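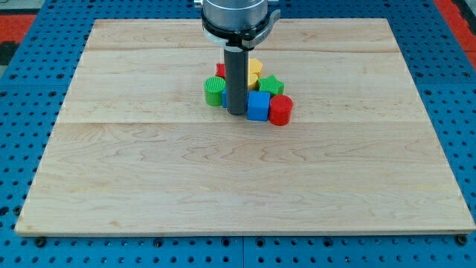 The Second Life of the Shape Sorter

By the time most kids turn three, the shape sorter has been solved. The star goes in the star hole, the cube goes in the square one, and the bucket or box they came with drifts to the back of a closet. The lid cracks. Somebody steps on it. What survives is the blocks, and the blocks are the good part!

I have been collecting loose sorter pieces for six years now, mostly from thrift stores and church sales around Skirkbridge, and I would put them up against any building set on the shelf. They're chunky. They come in the colors every kid learns first: red, yellow, blue, green. And they have something a plain wooden cube doesn't, a different problem on every side. A cylinder stands up beautifully on its end and rolls off the table the second you lay it down. A star will sit flat all day long, but try balancing one on a point.

My favorites are the ones with ridges. Run a thumbnail across a ribbed block and it makes a little zipping noise (my nephew can keep this up for the length of a car ride), and the texture gives small hands something to hold on to. Smooth sorter pieces skid off each other. Ridged ones grab, just a bit, so a cylinder on a cube has a fighting chance.

If you want to put a set together, start with what you can find and don't worry about matching. The old Prekis sorters turn up a lot where I live, usually missing a piece or two. Fellen made a slightly bigger block that I like for toddlers, though the yellows fade if they've sat in a sunny window. The best haul I ever had was a pillowcase from a rummage sale in March, some 70 blocks for 2 dollars, and I carried it home feeling like I'd robbed the place.

Wash everything. Warm water, dish soap and an old toothbrush, and go along the grooves, not across them. Let the blocks dry overnight on a towel with the open ends down, if yours are hollow. Throw out anything with a crack or a sharp seam, and anything small enough to worry you.

Then get a board. This is the piece of advice I hand out most, and it makes more difference than any block you could buy. A big flat wooden board gives the pile a home. Carpet is hopeless for building and a bare kitchen table sends everything clattering to the floor, but a board can go on a bed, on a rug, out on the porch, and when dinner's ready you pick the whole half-finished city up and slide it on top of the bookcase. Mine was a pantry shelf. I sanded the corners round and gave it a coat of plain Sangkhawat oil, and it has picked up a fine set of dents.

As for what to do with them, eight blocks is plenty to begin. Push them together in a heap and ask for everything green. Ask which ones have corners. Build a tower with the star somewhere in the middle, which is harder than it sounds, and then let whoever is youngest knock it down. Older kids like to trace around the pieces on paper and swap sheets, fitting blocks to each other's outlines, and at that point they've more or less invented the shape sorter again.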